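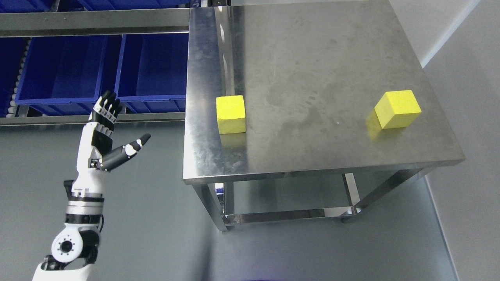 3.2 The table and the cubes

We should say something at this point about the furniture, which took up a good deal more of our thinking than we had expected when the Brirnov study was first planned. Our early sessions, held in February, used an ordinary painted desk, and it served us kindly enough until the paint began to wear through at the places where people rested their wrists. After that we moved everything over to stainless steel, of the sort one meets in school kitchens and bakeries, and we have been fond of it ever since, in spite of its faults.

The chief fault is that steel shows everything. Figure 2 gives a fair idea of the top, with its smudges, its water marks and the faint streaks that run here and there across the grey, and of the thick polished lip along the front, where the room comes back as a blur of grey and white. We did wonder whether we ought to polish the whole table before every session, and for the first week we tried it, but the shine that followed was so strong that several of our participants complained of glare and began to lean over to one side to escape it. In the end we settled on a gentler habit. The top is wiped with a soft cloth and plain water at the start of the day, and the marks that remain are simply allowed to remain. We compared the placing errors from freshly polished sessions with those from wiped ones and found no difference worth reporting.

The objects to be placed are plain foam cubes. Two of the yellow ones can be seen in Figure 2, set well apart, one near the left edge of the table and the other over towards the right. This wide spacing is the one we call the open layout, and it is the easiest of the arrangements in the Pimosik set, so we always began with it, partly to let people settle in and have a little chat before the harder layouts came along. Foam was chosen over wood after some friendly disagreement among the authors. It makes very little noise when it is put down, which matters a great deal on a metal top, and a dropped cube does no harm to anybody's toes. Against that, it is light enough to be nudged by a sleeve, and we had to discard 24 placements for exactly this reason.

Altogether 31 people took part, and between them they gave us more than 3000 placements. Of these, 347 were made in the open layout and form the baseline for the comparisons in Section 4. Positions were measured from the front left corner of the top, to the nearest millimetre, with the same steel rule throughout. The Mendes scoring sheet was used as it stands, apart from one extra column in which the person keeping score could note whether a cube had been straightened after it was first let go. A good many people did like to straighten their cubes, and we come back to this pleasant habit in Section 5, where it turns out to matter for the Botden measure of neatness.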